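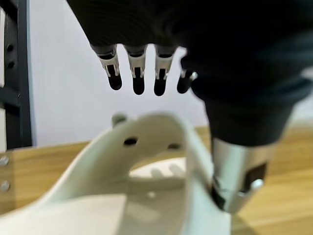 Parisa Ebrahimi
Translator and evening-class teacher, Sketberg

2023-01-18

1/ Today I finished the translation of a seed catalogue for Plaltine. It has 107 pages and I learned more words for beans than I will ever need in my life. I want to write down some things before I forget them.

2/ The first thing: plant names. In my language one word covers runner beans, French beans and a few others. In English the gardener becomes angry if you mix them. I mixed them on page 9 and received a very polite letter.

3/ Second: "hardy" and "half-hardy". I had understood that half-hardy is a plant which is a little bit strong. Now I know it means the frost will kill it, so you keep it inside until the cold nights are over. My neighbour could have told me this, she has lost many geraniums.

4/ The old edition had 2,515 entries and the new one has 2,235. Most of what they removed is sweet peas. I was sorry for this, because their names were the nicest part of the work.

5/ For the Latin names I used the dictionary of Teixeira, the green one with the thin paper. It is heavy and the index is at the front, which I have never become used to. But it was right each time I doubted it.

6/ A question for colleagues: how do you translate "sow thinly"? I wrote it in four different ways and I am not happy with any of them. The client chose the shortest one.

7/ Somebody asked me about the programs. I keep my word list in Zuvness and I write the rest in a normal text file. For the names of vegetables I also have a paper notebook, and it is faster than both.

8/ In the evening class we will read two pages of the catalogue together, the ones about onions. The students have asked for texts from daily life, and onions are in everybody's kitchen. If you teach also and you would like the word list, please write to me and I will send it this week.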